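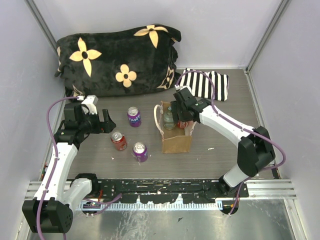
Lambros thinks the Galli batch should sit another week before anyone judges it, and he said so twice on the phone, once with his mouth full.

Sat 26 September. Pilot brew 46, pale lager, Galli yeast.

I tried it anyway! Gravity hasn't moved in 4 days, so I pulled a small glass from the tank and oh, it is lovely already. Bready nose, a bit of honey, then a clean bitter finish that hangs on longer than I expected from so few hops. Still a touch of sulfur (Lambros can have that one).

Mash went much smoother than 45. Held the first rest longer, stirred less, and the runoff stayed clear nearly to the end. Collected 187 liters in the kettle, which is my best yet on this malt. The Skukport barley is crumbly stuff, though, so open the mill gap a hair next time.

Josée wants to try the late hops at a lower temperature. Yes please! I'd do the same grain bill and change only that, otherwise we'll never know what did it.

To do: order more Galli, new gasket for the left tank, ask Assunta if she still has her notes on the smoked one.

Next tasting when the sulfur is gone. Ladi is bringing pretzels.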